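How a Workshop Plans to Buy a Robot Gripper
By Rekha Pisharody

A robot gripper is a tool that picks things up. It usually has two fingers that move together and apart. Before a workshop buys one, somebody has to write a plan. The plan says what the gripper must do, what it will cost, and what else has to be bought with it.

Step 1: Write down the job

The first line of the plan is the job. "Pick up things" is too vague. "Pick up small plastic parts and put each one in the correct section of a tray" is clear enough to plan from. The job tells the buyer how wide the fingers must open and how hard they must squeeze.

Step 2: List everything

The price of the gripper is only one part of the total. A full list also has cables, mounting screws, spare finger pads, and containers for practice. People often forget the pads. Pads are the soft parts that touch the object. They wear down, in the same way the sole of a shoe wears down, and then they are replaced.

Step 3: Add it up

Pavithra D'Souza plans equipment for a workshop called Flandik. Her budget for one gripper station was $2,333. A budget is the most money you are allowed to spend. She compared grippers from two makers, Nolteck and Arai. The Nolteck gripper cost less, but its pads were sold separately. The Arai gripper came with 2 sets of pads. When she added pads to the Nolteck price, the Arai gripper was cheaper by $200.

Comparing two prices only works if both prices include the same things.

Step 4: Check the waiting time

Some equipment is made after it is ordered. The Arai gripper took 5 weeks to arrive. Flandik needed it by November, so the order went in during September. A late order can stop a whole project, even if there is plenty of money.

Step 5: Plan for small things

Containers cost little, but they go on the list too. For sorting work, a box with many sections is useful because each kind of part gets its own place. A see-through box lets a person check the contents with the lid closed.
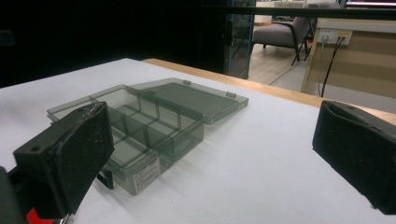 Why not just buy the strongest gripper?
A strong gripper costs more and can crack a thin plastic part. The buyer should choose one that squeezes hard enough for the job and can be set to squeeze gently.

Words to know

Budget: the most money that can be spent.
Pad: the soft part of a gripper finger.
Spare: an extra part kept for later.
Lead time: the wait between ordering something and getting it.

Try it yourself

Choose a job for a gripper at your school. Write the job in one sentence, then list every item you would need to buy.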